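VISIT REPORT: DEMONSTRATION COLLECTION AT CLORKA, GRAMPORT
Filed by Ward Nijs, Brollville users' group
June 17, 2024

The group had asked in April for a visit to a site that gathers manipulation examples with hand-held grippers. Clorka agreed to take four of us for a morning and part of an afternoon. The site is an office building in Gramport with a large open atrium. Collection is run from the upper floor; the lower floor is shared and was in use while we were there.

What follows covers the collection procedure, the hardware as far as we were shown it, and the checks applied before an episode is accepted. Clorka's training code was outside the agreed scope. Questions about model size and compute were declined in advance.

1. Purpose of the collection

The learning system is called Swati. It is trained by imitation: it receives recorded episodes of a person doing a task with a pair of grippers, and it learns to produce gripper motion from camera input. No arm is used at this stage. The person supplies the motion, the gripper records what it sees, and the path of each gripper is recovered afterward from the video and the motion sensors.

An episode is one attempt at one task, from a fixed starting pose to a fixed ending pose. The current task list has 49 entries. Most are table tasks: moving papers between piles, opening and closing a folder, setting an item upright. Five are walking tasks, in which the collector carries something from one table to another. These were added in April after table-only training gave poor results whenever the background changed.

2. Starting an episode

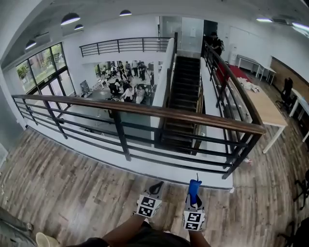 Every session opens with a sweep of the room, and the protocol sheet treats it as a separate recording with its own label. The collector holds both grippers up in front of the body and turns slowly until the main features of the space have passed through all of the views. At the railing, both marker cubes stay in the head view with the atrium behind them, so the position of each gripper relative to the head can be solved directly from the printed patterns. The two tips differ, one black and one blue. Left and right can therefore be told apart by a reviewer without reading the markers, and our guide said reviewers rely on this more than they should.

The sweep has two uses. It gives the mapping software a wide set of fixed points before any close work begins, and it gives an early warning if one of the video streams has not started. A missing stream costs far less at this point than after a block of table tasks.

The atrium is a hard case for mapping. There are large windows, lamps hung at several depths, and people moving on the floor below. Points on moving people have to be rejected. The software does this by consistency: a point that does not agree with the estimated motion of the cameras is dropped. With a small group far below, the loss is minor. We asked what happens when a person walks close in front of the cameras. The answer was that the segment is usually flagged and often discarded.

3. Views from the grippers

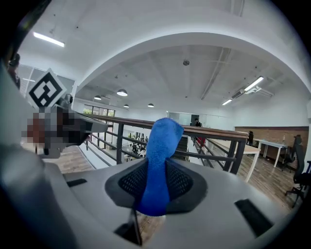 Page 3

The gripper view is the main input to Swati. The head view is kept for alignment and review, and it is left out of training for all table tasks. The reasoning is that the gripper view will be nearly the same when the gripper is later fitted to an arm, while the head view will not.

The lens is very wide. In exchange for strong bending of straight edges, the camera keeps the fingertip and most of the surrounding room in one picture. The bending is modeled during calibration and is left in the training data. Removing it was tried and dropped, as it threw away the outer part of the view, where much of the useful background sits.

Calibration is done once per gripper and repeated after any repair. The target is a printed board moved through a set of poses. Ninety minutes is allowed for a full pair; we saw only the last part of the procedure. The result is a file tied to the gripper serial number. Mixing up two files was described as the most expensive error made so far, affecting 93 episodes, all of which had to be processed again.

Fingertips are consumables. The soft covered type wears at the contact face, and the log sheet has a column for tip changes. A change of tip alters both the look of the tip in the view and the way it meets an object, so episodes before and after a change are kept in separate batches until a reviewer has compared them. Clorka could not tell us how much wear matters to the trained system. A test is planned.

Two of our party were allowed to handle a gripper that was out of service. The weight is acceptable for short work. Holding a pair at chest height for a full sweep is tiring, and the pauses built into the schedule looked well placed.

4. Review

Review is done at a desk, with the streams from one episode played side by side. The reviewer marks the episode as accepted, rejected, or held. The written reasons for rejection are:

Start or end pose not reached
Marker hidden during the opening sweep
Object dropped and picked up again
Time offset between streams above the limit
Task label does not match the action

The third reason led to a long discussion. One of our members argued that a dropped object followed by recovery is valuable, as a system trained only on clean attempts has no example of correcting an error. Clorka accepts the argument in part. Dropped-object episodes are held, given a separate label, and have not yet been used.

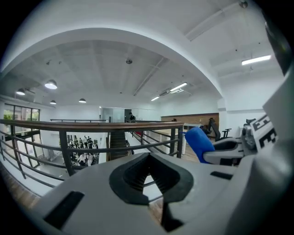
Time alignment took up most of the remaining discussion. Each camera keeps its own clock, and the clocks drift apart over a session. Clorka corrects the drift by matching motion in the different streams, which needs moments when the grippers move together against fixed structure. A view such as the one across the mezzanine serves well: the handrail, the arched beam and the hanging lamps give features near and far, and the marker on the gray finger at the right supplies a reference attached to the hardware. The black fingertip pad stays at the center of the gripper, which helps a reviewer confirm that the mount has not shifted between sessions.

Where the match is weak, the collector is asked to repeat a short rocking motion at the end of the episode. This was not in the original protocol. It adds a few seconds and has reduced the number of held episodes, although no before-and-after figures were available.

5. Points for our own work

Our Brollville setup uses a single gripper and a fixed overhead camera. The fixed camera makes alignment simple, but it limits us to one bench, and every background in our set is the same wall. After this visit I would favor adding a head camera before adding a second gripper. The calibration file should be named by serial number from the start.

The protocol sheet is the part I would copy first. It is short, the order is fixed, and each step has a box for the collector's initials. Ours runs to several pages and is not followed.

6. Open questions sent to Clorka after the visit

How is a batch split between training and testing when the same room appears in both?
Are left-handed collectors recorded under a separate label?
What is the limit for time offset, and was it measured or chosen?
Will the held episodes with recovery be released to outside groups?

A reply to the first two has been received and will be attached to the next circular. Members who want a copy of the blank protocol sheet should write to me; Clorka has given permission for it to be passed on within the group.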